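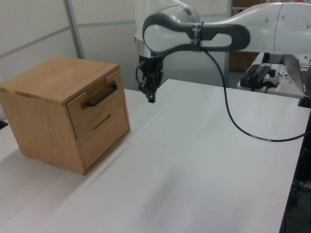 Fig. 1. Drawer task, Pollstead lab: arm, gripper and two-drawer cabinet. The upper drawer has a bar handle, the lower one only a finger groove.

Handout 4: Notes on the Makus open day

The class visited the Makus lab at Pollstead in March. The main demonstration was drawer opening with a single arm. Staff gave the size of the training set as 642 recorded runs, 38 of them set aside for testing. Each run is stored as joint positions, gripper state and video.

The bar handle gives the fingers something to close on. A groove has to be hooked with a fingertip, so small errors in height matter more. The planner treats the two drawers as separate tasks — the approach angle, grip width and pull force are all set again. 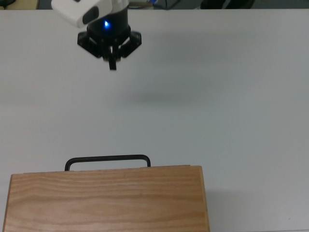 Section 2. Approach and Closing

The fingers are together and clear of the table in Fig. 2, with a blue light showing on the wrist. Motion to the handle is split into a fast move to a point above it and a slow descent. Force limits apply only to the second part. Echeverri, the lab's logging software, writes over 3280 samples per run.

Before the next class, read the Fliltthorpe report on grasp errors, page 27 onward. Sketch the forces on the cabinet during a pull and state when it would slide on the table before the drawer opens.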